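About Warkness Coastal Tours

Warkness runs small-group wildlife and walking trips along the coast, from day outings to four-night stays. Ravindran Chacko started the company with one van and a borrowed boat shed. We now have our own boat, a booking office in town and a guesthouse called Eltik, a short walk from the jetty.

Our trips take no more than 31 guests, and most go out with far fewer. The boat leaves early, when the water is flat and the seabirds are feeding close in. 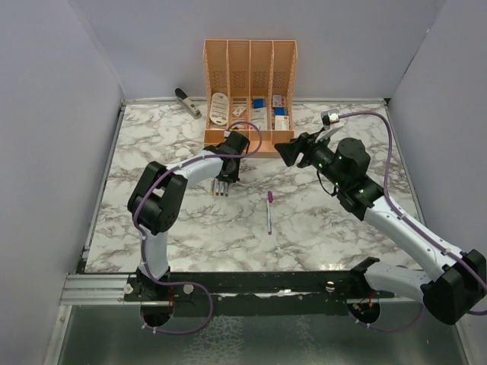 Walkers usually take the Dissanayake trail, which follows the cliffs to the old lighthouse and comes back through the dunes. It is rough in places — bring proper shoes. Lunch is packed at the guesthouse and carried by the guide.

Whale season starts in June. Weekend places go first, so we suggest booking a weekday if your dates are open. Children are welcome on all trips except the long cliff walk.

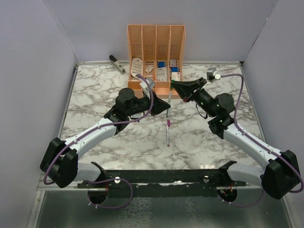 Harish Mudaliar wrote to us after his stay that the seal colony was the best part of the week, and that he would have liked a second morning out there. Guests staying at Eltik can add one when they check in, if the weather allows.

We also run transfers from Ultetti by arrangement. Send us your arrival time when you book and we will confirm the pickup point by email.

The office is open every day during the season. In winter, please call first.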